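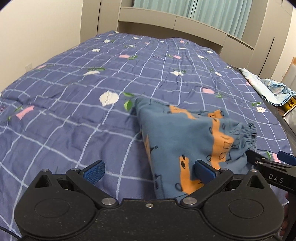
One jaw on the fold, at the Losbridge open day.

I went to the Dalen demonstration to watch hand-held grippers deal with laundry, and came home with tips for folding my own. Make of that what you will.

Melina Stamatopoulos ran the bedroom session, and her first rule was to work on a bed. A quilt has some give, so a tool (or a thumb) can get under an edge. On a hard table you end up scratching at the cloth like a cat at a door.

Tip one: find the cuff first. Gathered elastic is the easiest part of any kid's garment to spot in a heap, and once you have it the rest tends to follow.

Tip two: pinch less. I grab laundry by the fistful. With two jaws you get one fold at a time, and I tried it at home with finger and thumb – fewer sleeves balled up inside themselves, and only slightly more swearing.

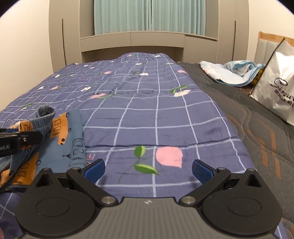
Tip three: let go completely before you go back in. Open wide, look, then pick the next spot. Nelly Zapata told me I was "hovering," a word my mother also used.

Tip four: plain covers are kinder on the eyes. Blue clothes on a blue quilt with flowers all over it is the advanced class.

They are doing it again in November. Valter Hedlund says there will be fitted sheets, and I have already put my name down to watch somebody else suffer.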